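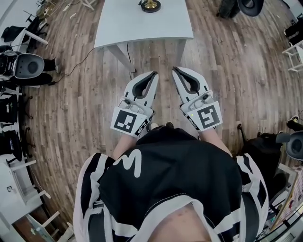 Unit 6: Hand-Held Gripper Kits – Reviewing the Sibiya Pair

Sanddale Technical College
Introduction to Robot Teaching, course handout
Room 614

6.1 What this unit covers

In Unit 5 we looked at teaching an arm by moving it directly and by driving it from a second arm. Both methods tie up a robot for as long as you are collecting. In this unit we look at kits that leave the robot out of the collection step. A person holds a gripper in each hand, does the task, and wears a camera on the head. The recording is then turned into hand paths and finger openings that an arm can be trained on.

The kit under review is the Sibiya pair, sold by Gukadberg. The department has it on loan until the end of April and has to decide whether to buy. Your review reports will be read as part of that decision, so write them for a reader who has not handled the kit.

You should have read the setup sheet that came with Unit 5. The terms "wrist pose," "finger opening" and "episode" are used here without being defined again.

6.2 What is in the kit

The order we were quoted for contains:

- one left and one right gripper, built as mirror images
- a head strap with camera mount and camera
- two marker plates, already fitted
- spare finger pads
- a recorder unit and cables
- a one-year license for the Gukadberg processing software

The grippers have white plastic bodies. The two fingers on each are curved and lined with dark gray rubber pads. Behind the fingers is a rear plate with a square black-and-white marker on it. The left and right markers have different patterns, and the software uses this to tell the hands apart. Do not swap the plates. If you do, the processing step will run without an error and give you the left-hand path under the right-hand name. This happened to one group last term and cost them a whole afternoon of episodes.

6.3 Price and terms

The full kit is listed at $3000. The second-year software license is $200. Spare pads are sold by the set and the quote does not give a price for them – ask before you put a number in your report.

Gukadberg will take the kit back within the loan period with no charge, provided the finger pads are the only worn part. Marks on the marker plates count as damage. Keep tape and pens away from them.

For the comparison section you need one other way of collecting the same data. Most groups use the leader arm from Unit 5. The Cimedthorpe glove is also allowed if you can get time on it. It is kept in the lower lab and is booked separately.

6.4 How the hand position is found

The head camera sees both grippers whenever they are in front of the wearer. The software finds the four corners of each marker in the camera image. It knows the true size of the marker, so from the corners it can work out how far away the plate is and how it is turned. The gripper tip is a fixed distance from the plate, and the tip position follows from that.

Three things go wrong with this.

First, the camera moves. The positions you get from the marker are relative to the head. If the wearer nods, the hands seem to move even when they are still. The software corrects for head motion by tracking fixed points in the room. It does well with a floor or wall that has some pattern to it and poorly with plain white surfaces. Put this in your report if you see it.

Second, the marker has to be seen. If the wearer turns the wrist far enough, or reaches behind something, the marker is lost. Short gaps are filled in by the software. Long gaps are not, and the episode is split. The manual does not say where the line is between short and long. Finding out is one of your tasks (see 6.7).

Third, small markers seen at a steep angle give a poor reading of turn. The position may still be good. Plot position and turn on separate graphs so that you do not mistake one kind of error for the other.

6.5 Finger opening

The opening is controlled by a trigger on the handle. It is recorded inside the gripper and does not depend on the camera. When you pull the trigger the fingers close, and when you let go a spring opens them again.

The spring is stiffer than on the leader arm. Several people in last term's group said their hands were tired well before the end of a session. If that is your experience, say so and say how long you had been working. "Uncomfortable after a while" does not help a buyer.

The pads are soft enough to hold a paper cup without crushing it if you are careful. They slip on glossy plastic. There is no force reading, and this is the main thing the Cimedthorpe glove has that the Sibiya pair does not.

6.6 Procedure for a recording session

1. Book the room and check that the kit is signed in. Both grippers should be in the case with the fingers open.

2. Clear the part of the floor you will be walking on. Cables are the usual problem – run them along the wall or tape them down.

3. Set the task table at about hip height. Put the objects for your task on it and mark their starting places with a pencil on the paper sheet supplied.

4. Put on the head strap and tighten it until it does not move when you look down.

5. Switch on each gripper and wait for the indicator light. If it does not turn green, check the cable first and the battery second.

6. Stand facing the table with both grippers held out in front of you, tips forward. Look down so that both markers are in the camera view. Hold this for a slow count of five. The software uses it as the zero pose for the session.

7. Open and close both grippers fully, twice. This sets the range for the finger opening.

8. Start the episode. Do the task once, at the speed you would want the robot to do it. Put everything back in its starting place after you have stopped the episode, never during it.

9. Repeat step 8. Redo steps 6 and 7 if you have adjusted the strap.

10. Copy the files to the course drive before you leave the room. The recorder is wiped each evening at 6 pm.

A note on clothing: long sleeves that fall over the hand will cover the marker plate. Roll them up or change.

A note on step 8. People who are new to the kit tend to move fast, and they look away from their hands toward the next object. Both habits produce lost markers. Keep your hands in view and let your head follow them. It feels slow for the first few episodes.

6.7 Tasks for the review

Task A. Marker gaps. Record a simple reach while turning one wrist until the marker is lost, then turn it back. Vary how long it stays lost. Report the longest gap the software filled and the shortest one that split the episode. Do this for each hand.

Task B. Repeat accuracy. Use the wooden block with the drilled corner. Touch the corner with the closed gripper tips from different directions and compare the positions you get. Give the spread as well as the average. The data sheet gives a single figure and does not say whether it is a spread or an average, so do not copy it into your results.

Task C. Two-handed work. Choose one job that needs both hands, such as folding a towel, opening a zip pouch or passing a cup from left to right. Record enough episodes to say something about how often you got a clean one. State what you counted as clean.

Task D. Comparison. Do the Task C job, or as much of it as is possible, with your second method. Compare the setup time, the time per episode and how tired the operator was at the end.

Task E. Cost. Work out the cost per usable episode over one year, assuming the department wants 1000 usable episodes. Include the license and your best estimate for pads. Leave out room and staff time unless you include them for both methods.

6.8 Known problems with the loan kit

The right gripper's trigger sticks slightly near the end of its pull. Gukadberg has been told. Do not oil it.

The case lid does not close properly if the head strap is packed on top of the grippers. Strap at the bottom, grippers above it.

The printed manual describes an older menu. The export option it puts under "File" is now under "Session."

Exported files use meters for position and degrees for turn. The Unit 5 scripts expect radians. Convert before you plot.

6.9 The report

Length is four to six pages with graphs. Use the headings Setup, Results, Comparison, Cost, and Recommendation. The recommendation should be one of: buy, do not buy, or buy on stated conditions. If you give conditions, write them so that Gukadberg could answer yes or no to each one.

Raw files go in your group folder with the report. Reports with no raw files will be returned unmarked.

Related handouts
Unit 4: Cameras and Square Markers
Unit 5: Leader Arms and Direct Teaching
Unit 5 setup sheet
Unit 7: From Recorded Hands to Robot Motion
Booking rules for the lower lab

Last updated: March

Sanddale Technical College, Robot Teaching | Contact the course office | Copyright Sanddale Technical College | Back to top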